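MacPherson Library Opens Paper Repair and Labeling Room to Residents

20/08/2019

The MacPherson Public Library has opened its paper repair and labeling room to residents of the district. Until this summer the room was used only by library staff preparing local history materials for storage. Cardholders may now reserve a table there to mend family papers, mount clippings or prepare labels for household records.

The change follows a trial in the spring, during which 149 residents applied for a place and 115 attended at least one session. The library board approved a permanent schedule in July and set aside funds for tables, paper stock and adhesives.

Each session lasts two hours. Participants are asked to bring their own papers, sorted in advance, and to leave food and drinks in the lobby. Blank paper and glue sticks are supplied at no charge. Liquid glue and adhesive tape are not permitted in the room. Glue sticks are to be capped between uses and returned to the front desk at the end of the session.

The library advises residents to begin with items of little value. A short printed guide covers the application of glue to narrow strips, the drying of mounted sheets under weight, and the labeling of envelopes and folders. Original photographs, deeds and certificates should not be glued to any backing. Staff will recommend folders or sleeves for such items on request.

At the work table: a glue stick and its cap.
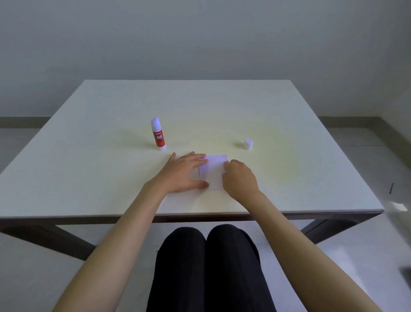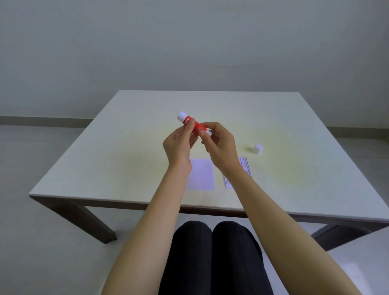
Nazareno Ruggiero welcomed the longer schedule but said that two hours was "a little short for anyone who arrives with a whole box of letters," and asked that the library consider a morning session for those who work evenings. He added that the guide should be available in larger type.

The library has confirmed that a large-type edition of the guide is being prepared and will be placed at the front desk in September. A decision on morning sessions will be made after the first month of attendance has been reviewed.

Reservations may be made in person or by telephone. A resident may hold no more than 3 reservations at one time. Children under twelve must be accompanied by an adult. The room is on the ground floor, next to the Skesura Reading Room, and is reached by the side entrance on Zoler Street.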